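Veltano planner notes, June. Short thread on what changed in the grasp stack.

1/ We moved wrist camera calibration out of the planner and into its own process, called Nisar. The planner used to block while it ran. Now it reads the last good transform and keeps going.

2/ Replan budget is 120 ms. Over that, the arm holds its pose and logs the miss. We had 15 misses on the old build and 2 on the new one, same task list.

3/ Tape lines are the hard part for perception. Torn ends give the line fitter false corners - we now drop any segment shorter than 12 pixels before fitting.

4/ Wrist views over the taped surface, gripper open in both: 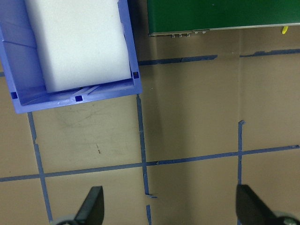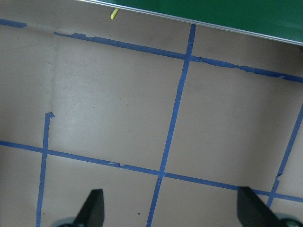

5/ Next is glare. Bright patches still pull the surface estimate off, and masking them costs time we don't have in the budget. Config files are in the Veltano repo under planner/nisar.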